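Visit Report: Zetness Open Day, Two-Arm Table Stations

Purpose of the visit

The Stilleck facilities office attended the open day at Zetness to gather information for the coming equipment budget. The present plan allows for the purchase of two stations for the training kitchen at Tutley. Questions on price, floor space and upkeep had been sent to the host in May, and written answers were handed out on arrival.
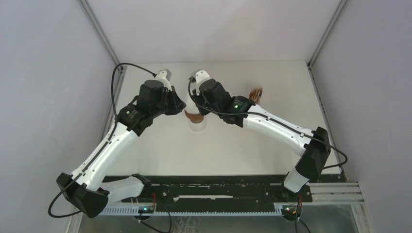

The budget line approved for Tutley covers the arms only and will need to be revised. Zetness quotes the enclosure, the mounting rail and the control boards as separate items. On the station we visited, both arms are fixed to a single black rail along the front edge of the table, with pale walls at the back and sides, and a clear plastic cup stood between the grippers. Purchasing the arms without the rail would leave our own workshop to make one. This office does not recommend that course.

Delivery is quoted at 18 weeks from the date of order. Training for staff takes 2 days and is included in the price if booked with the order. Spare gripper fingers are sold in pairs and should be entered under consumables. The fingers on view were scuffed and worn pale at the edges, and a yearly allowance for replacements is advised.

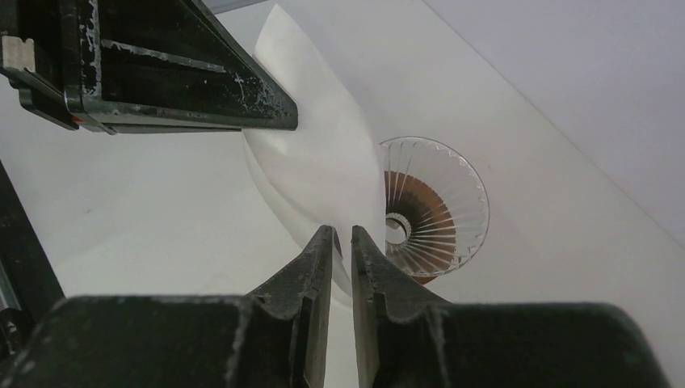 TUTLEY, 7/7/26

The work on show was coffee preparation, with thin white filter paper and a clear ribbed glass dripper. Both are close to the items used in our kitchen. Glassware is not covered by the supplier's warranty, and a small sum for breakage should be added to the first year.

Fedoruk, which services the present equipment at Tutley, has offered a maintenance contract with a response time of 72 hours. The Zetness contract is faster but costs nearly twice as much. Both offers exclude cables. Each arm carries a long loose loop of cable that needs free space above and beside it, and the planned shelf over the bench must be moved or left out of the drawings.
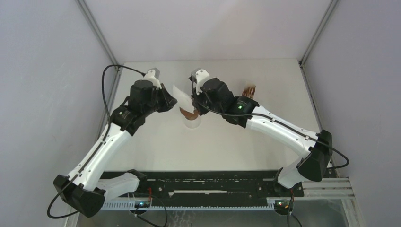 Items to be settled before an order is placed

Revised quotation from Zetness, with rail, enclosure and boards listed by line.

Power and bench measurements for the Tutley kitchen.

Choice of maintenance contract, with the cable exclusion raised with both firms.

Approval of the consumables allowance by the Stilleck finance office.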